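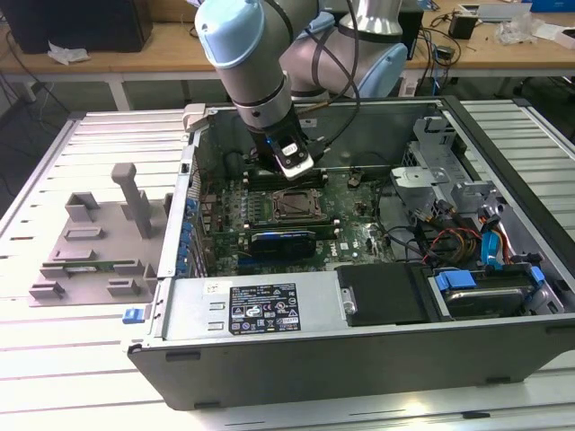 Luldale Evening Classes
Know Your Computer: handout for session 6
Inside a desktop tower

Welcome back! Last time we stayed on the outside and learned our ports. Tonight the side panel comes off, and I promise it's the best evening of the course. A tower is a wonderfully sensible thing once you can name the parts, and most of it comes down to a few boards, a few boxes and a lot of cable.

Before you open anything
Shut the machine down properly, switch off at the wall and pull the mains lead out. Hold the power button in for a few seconds afterwards. Lay the case on its side so the motherboard faces up at you, and touch bare metal on the chassis before you touch a board. Rings and bracelets off, please.

The motherboard
The big green board in the middle. Everything else either plugs into it or is wired to it. Find these first:

CPU socket - a square with a metal frame that clamps the processor down. If the socket is empty, keep your fingers and your sleeves well away. On many boards the contacts are tiny springy pins and a bent one is miserable to put right.

Memory slots - long and thin, side by side. The notch in the slot is off-centre, so a stick only goes in one way round. Press evenly until the clips close.

Expansion slots - where cards go. Slim office machines and small towers often take a low-profile graphics card, like the black and blue one on our Dell board. Check for a catch at the end of the slot before you pull, and lift straight up. (Wiggling is how slots get broken!)

Power supply
The silver box with the crowded label. Do read the label, it's more interesting than it looks: input voltage, then a table of what each output can deliver. Write down the total wattage on your worksheet. We never open this box. It can hold a charge long after it's unplugged.

Drives and their cables
Hard drives sit in bays or metal cages. Blue plastic on a case very often means "you can move this bit", so look for blue tabs and latches before you reach for a screwdriver. I love this about office machines - somebody thought about the person doing the repair.

Colours worth knowing on a traditional drive power lead:
yellow 12 volts
red 5 volts
orange 3.3 volts
black ground

SATA data cables are thinner and flat, and their colour means nothing at all. Ours are mixed.

Practical
Work in pairs. Sketch the layout first, then remove the graphics card and one memory stick, and put both back. Use the Plora trays for screws. You have until 9.

For next time
Read the Emel notes on hard drives, and bring in the wattage of one machine at home if you can find it.

Talukder Room, 14 October 2022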